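From the Linen Cupboard

The guest rooms at Wokham are open again as of this month, and I am told I should sound pleased about it. I am pleased. I have also spent most of July learning more about bed sheets than any adult needs to know, and since you all get this newsletter whether you asked for it or not, you are going to learn some of it too.

It began with thread count. Rozália Bozsik came back from a trade show with a brochure for sheets with a thread count of 1000, and for a week the word "thousand" was said in our kitchen in the tone other people keep for lottery wins. We bought one set to try. Judit Vida slept on it for two nights and reported that it was like lying inside an expensive envelope. It also took most of a day on the line to dry.

Our old sheets, the ones bought when the house opened, are 200 count cotton and feel like it for the first year. After that they get very good. Several of them are now so good you can read through them, and those have been retired to the rag bin.

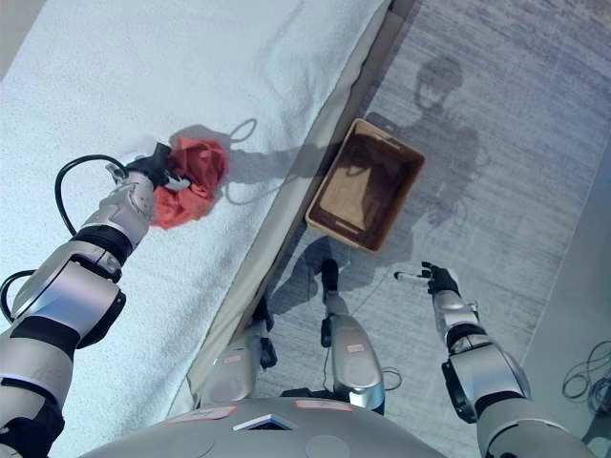
So we went back to plain cotton, with a heavier weave this time, from Szalai, who have supplied us before and who answer the phone. The total came to $1522 including delivery, which Kristóf Deák has asked me to print so that people stop guessing at it in the hallway. Yes, it is more than last time. Last time was a long while ago, and we had fewer rooms.

A few house rules have changed along with the sheets.

Please don't strip your own bed on the last morning. I know your mother raised you right. The trouble is that kind people roll everything into one ball, with a sock in the middle of it, and we have now returned socks to four different countries. Leave the bed as it is and go have breakfast.

Breakfast is still at eight. Anikó Kun has agreed to keep the coffee going until ten for those who consider eight a rumor.

Extra blankets live in the chest on the landing. The blue one sheds. It was a gift and cannot be thrown out while the person who gave it is still on this mailing list. Hello, Aniela.

Laundry day has moved to Thursday, so if you are staying across the middle of the week, expect a knock sometime after nine. You may answer it in whatever you like, within reason - we had to add "within reason" after the spring.

The 1000 count set is folded on the top shelf and looks wonderful there. Anyone who would like to sleep in the envelope can ask at the desk when they arrive. Bookings for the fall open next week, and the back room over the garden is already spoken for until the leaves are down.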